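4. Montaje y carga de la estantería Kuvar

Lea la sección completa antes de abrir las bolsas de tornillería. Las secciones 2 y 3 explican el desembalaje y la elección del lugar, y aquí se dan por hechas. El montaje requiere dos personas.

4.1 Preparación

1. Compruebe con un nivel la zona donde irá la estantería. Si el suelo tiene pendiente, coloque primero los pies regulables y deje la regulación fina para el apartado 4.3.
2. Separe los largueros de los travesaños. Los largueros llevan ranuras en ambos extremos; los travesaños, solo orificios redondos.
3. Retire la película protectora de los estantes. Si queda adhesivo, límpielo con un paño y jabón neutro.

PRECAUCIÓN: los bordes de las piezas sin montar pueden cortar. Use guantes hasta que los tapones estén colocados.

4.2 Armado del bastidor

1. Tumbe dos montantes sobre cartón, paralelos y con las ranuras hacia dentro.
2. Encaje los travesaños y golpee con mazo de goma hasta que la pestaña llegue al fondo. No utilice martillo metálico.
3. Repita la operación con el segundo bastidor lateral.
4. Levante los dos bastidores. Mientras una persona los sujeta, la otra coloca los largueros, empezando por el nivel inferior.
5. Ponga los tornillos sin apretarlos del todo. El apriete definitivo se hace con la estructura a escuadra.

NOTA: en el modelo Kuvar 238 los largueros traseros son más cortos que los delanteros. No son intercambiables.

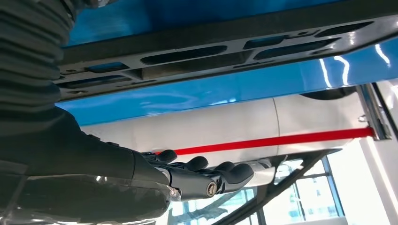
¿Se puede cambiar la altura de un nivel con la estantería ya montada?

Se cambia retirando antes toda la carga de ese nivel y del inmediatamente superior. Afloje los cuatro tornillos del nivel, saque los largueros hacia arriba y vuelva a encajarlos en las ranuras elegidas, a la misma altura en los cuatro montantes. Después repita el apriete del apartado 4.3.

4.3 Nivelado y apriete

1. Mida las dos diagonales del fondo. Si no coinciden, empuje el montante más alejado hasta igualarlas.
2. Apriete los tornillos en cruz, de abajo arriba.
3. Gire los pies regulables hasta que todos apoyen con firmeza y bloquee las contratuercas.
4. Fije la estructura a la pared con las dos escuadras Fameten incluidas. Los tacos suministrados sirven para hormigón y ladrillo macizo. Para tabique de yeso, adquiera tacos específicos.

ADVERTENCIA: no cargue la estantería sin anclar, ni siquiera de forma provisional.

4.4 Carga de los estantes

La carga máxima por nivel es de 111 kg, repartida de manera uniforme. El valor se reduce a la mitad si el peso se concentra en el centro.

- Reserve los niveles inferiores para lo más pesado.
- Apoye las piezas planas por su cara más ancha y no las deje sobresalir del borde.
- No apile piezas de plástico moldeado con lengüetas sin poner cartón entre ellas. Las lengüetas se deforman en verano, sobre todo en naves sin ventilación.
- Etiquete el canto del estante y no la pieza. Las etiquetas Sivero se despegan sin dejar restos si se retiran antes de un año.

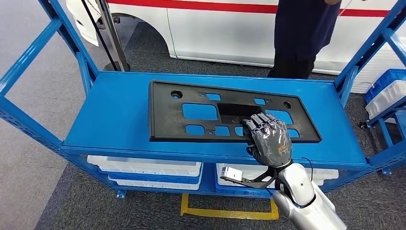 Fig. 4-2. Pieza plana de plástico negro apoyada en un estante superior de color azul.

4.5 Revisión periódica

Revise el apriete dos semanas después del montaje y, a partir de ahí, una vez al año. En almacenes con mucho movimiento se recomienda hacerlo en julio y repetirlo en invierno. Anote la fecha y el nombre de quien revisa en la ficha del final del manual.

Si un montante presenta una abolladura o un larguero ha quedado curvado, descargue la estantería y sustituya la pieza. No intente enderezarla. Los recambios se piden a Amegashie indicando el número grabado en el pie del montante delantero izquierdo.

Sección revisada por Sunil Bandara, 11 de noviembre de 2019. Sustituye a la hoja suelta incluida en las cajas anteriores.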